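Capacity audit (consultancy)

A capacity audit is a paid review, sold mainly to small professional services firms, which claims to show how much more work a practice could take on without hiring.
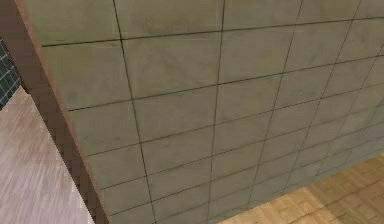

The term came into use among advisers to accountants, surveyors and small law practices, and has never had an agreed meaning. In most versions, a consultant collects several weeks of time records, interviews the partners and produces a chart of hours that are said to be going to waste. The usual chart is a grid, one box to an hour and one row to a member of staff, and it has the look of a wall of large grey tiles with thin dark lines between them, every panel a little smudged but all of them supposedly the same size. Critics say the trouble begins there, as an hour spent calming an anxious client and an hour spent filing are given boxes of equal size.

Origins

The best-known form is the Trolter method, named after the advisory firm that first sold it under a fixed price. Trolter had earlier offered general business coaching, and its first audits appear to have been the same coaching sessions with a spreadsheet added. The company described the method as tested, though the tests were never published in full. A short summary handed out to clients referred to 3,578 hours of time records taken from 14 firms. It did not say how the firms were picked, whether any had dropped out, or what happened to their profits in the following year.

Cronin, a rival firm, brought out a similar product under the name "headroom review". It differs mostly in its paperwork. Cronin asks staff to fill in a diary over 14 working days, where Trolter relies on existing billing records, and each has accused the other of measuring the wrong thing. Both complaints have some force. Billing records leave out unpaid work, and people who know their diaries will be read tend to write tidy ones.

Method

An audit normally starts with a call to the owner, often the person who does the selling, the hiring and the accounts as well. The consultant then sorts all recorded time under headings such as fee-earning, winning work and running the office. Anything that fits none of these is put under "recoverable". This last heading carries most of the weight in the final report and is the least clearly defined. Travel, training, tea breaks and reading have all been placed in it at one time or another.

The report gives a target, commonly set at 60 per cent of recoverable hours turned into paid work. No reason for this figure has been offered in the sales material of either firm. It takes for granted that there are clients waiting to buy the extra hours, which for many small practices is the very thing in doubt. A surveyor with a quiet spring does not need to be told that there was time to spare.

The Illdale case

Much of the publicity for capacity audits rests on a group of practices in Illdale, which took part in a shared scheme and reported higher fee income afterwards. The rise was real — the accounts were open to members of the scheme — but its cause is disputed. A large competitor in the town had closed its office in the February before the audits began, and several of the practices had also put up their rates. Sales leaflets mention neither point.

Software

Burano, a time-recording program, includes an audit screen which produces a version of the chart without a consultant. Its arrival brought prices down and made the idea easier to try, and it also exposed how much depends on the settings. Moving a single type of task from one heading to another can turn a busy office into an idle one on screen, with no change in what anyone does all day.

Reception

Owners who have paid for an audit often say they found it useful, though what they praise is generally the chance to sit down and talk about the business with an outsider. Whether the measuring adds anything to the talking has not been shown. Staff tend to be less keen, and some practices have stopped using the reports after complaints that the figures were being brought up in pay reviews, a use that both Trolter and Cronin advise against in their terms.

See also: time recording; billable hour; business coaching; fixed-fee work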